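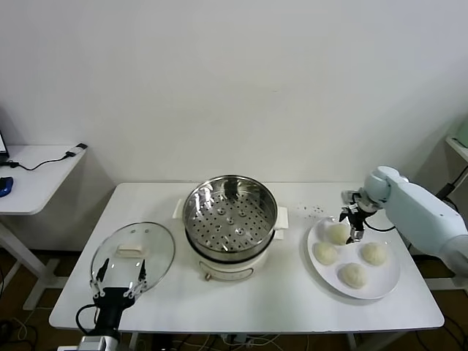 Food steamer

A food steamer is a kitchen appliance or vessel that cooks food in the vapor of boiling water. The food is held above the water on a perforated or slatted surface, under a lid, and does not touch the liquid. Steamers are made as stovetop pots, as inserts for other cookware, as stacked baskets and as self-contained electric units. Larger versions, built as cabinets, are used in commercial kitchens.

Contents
1 Operating principle
2 Types
3 Electric steamers
3.1 Base and heating element
3.2 Baskets
3.3 Lid and venting
3.4 Controls
4 Use
5 Scale and cleaning
6 Safety
7 See also

Operating principle

Water at sea level boils at 212 °F (100 °C). Changing it from liquid to vapor at this temperature takes a large amount of energy, known as the latent heat of vaporization. When the vapor meets a cooler surface it condenses and gives the same energy back. In a steamer the cooler surface is the food, and condensation heats it much faster than dry air at the same temperature would. As the surface of the food approaches the temperature of the steam, condensation slows and further cooking depends on conduction from the outside toward the center.

An open or loosely covered steamer works at atmospheric pressure and cannot raise the food above the boiling point of water. For this reason steamed food does not brown. The boiling point falls with altitude, and cooking times in mountain regions are longer as a result. Pressure steamers are sealed and run hotter, and are usually treated as a branch of the pressure cooker family.

Air trapped in the chamber lowers the rate of heat transfer. Most recipes therefore call for the water to be boiling before the food goes in, by which time the vapor has pushed out much of the air.

Types

Stovetop steamers consist of a lower pot for water and one or more upper sections with holes in the floor. The sections nest on a rim and are closed by a single lid. Aluminum and stainless steel are the usual metals.

Bamboo steamers are round baskets with a woven or slatted floor and a woven lid. They are set over a wok or pan of boiling water. Bamboo takes up part of the condensate, and less water drips from the lid onto the food than in a metal steamer. They are widely used for buns and dumplings.

Folding inserts have overlapping perforated leaves around a flat center and stand on short legs. They open to fit pots of different widths, but the short legs leave room for only a shallow layer of water.

Cabinet steamers hold shelves or pans in an insulated chamber supplied by a boiler or a heated reservoir. Service lines, a drain and in many cases a water filter are needed.

Electric steamers

Electric household steamers combine a heated base with removable baskets and a lid. They need no burner and can be run on any counter with a suitable outlet.

Base and heating element

The base holds the water and the heater. Two layouts are common. In the first, a small ring around the element limits the water heated at one time, and fresh water enters through a notch as it boils away. Steam appears quickly with this layout. In the second, the base is an open pot with a heated plate under its floor, and the whole charge of water has to be brought to a boil. The second layout is slower to start but can also be used for soup or noodles with the basket removed.

The Trollex compact series is an example of the pot layout and is rated at 535 watts. Its makers quote 20 minutes of steaming from a full charge at the highest setting. The Wadano double-tier model uses the ring layout.

Baskets

Baskets are made of stainless steel or heat-resistant plastic. The number, size and spacing of the holes affect how evenly the steam is spread. A floor with many small holes supports soft dough better than one with a few large ones — but small holes are more easily blocked by starch. The floor of the Anel deep basket has 222 holes. Some floors also have raised points or ribs, which keep flat items clear of the metal and let condensate run off underneath.

Stacked baskets do not cook at the same rate. The lowest receives the hottest steam and also stands beneath the drippings from those above. Fish and meat are normally placed at the bottom.

Lid and venting

Lids may be metal, plastic or glass. Clear glass lets the food be checked without releasing steam, although condensation often obscures the view. A small vent prevents pressure from building up and the lid from rattling. Domed lids carry condensate toward the rim, while flat lids tend to drip near the center. A cloth tied around the lid is a traditional remedy for dripping.

Controls

Simple models have a rotary timer or a power knob. Others add electronic presets, a delayed start and a hold setting. A thermostat or thermal cutoff shuts off the element if the base boils dry. On some models, including the Chae single-tier unit, the cutoff has to be reset by hand after the base has cooled.

Use

Food is arranged in one layer with gaps between pieces. Yeast-raised buns expand during cooking and need more space than other items; parchment squares, cabbage leaves or a light film of oil keep them from sticking. Filled buns are commonly left under the lid for a few minutes after the heat is turned off, as a sudden drop in temperature can make the surface wrinkle or collapse.

Dense root vegetables are cut to an even size. Rice is steamed in a bowl or in a lined basket after soaking.

Scale and cleaning

Hard water leaves calcium carbonate on the heating surface. The deposit insulates the element and lengthens the time to boil. It is removed with diluted white vinegar or citric acid, left to stand for 20 minutes and then rinsed out. Electric bases are not immersed in water. Baskets and lids can be washed in the usual way.

Safety

Steam burns are more severe than burns from dry air at the same temperature, owing to the heat released on condensation. The lid is raised with the far edge first, so that the vapor leaves away from the hands and face. Clearance is needed above the unit, and wall cabinets placed directly over a steamer may swell or peel.

See also

Double boiler
Pressure cooker
Rice cooker
Steamed bread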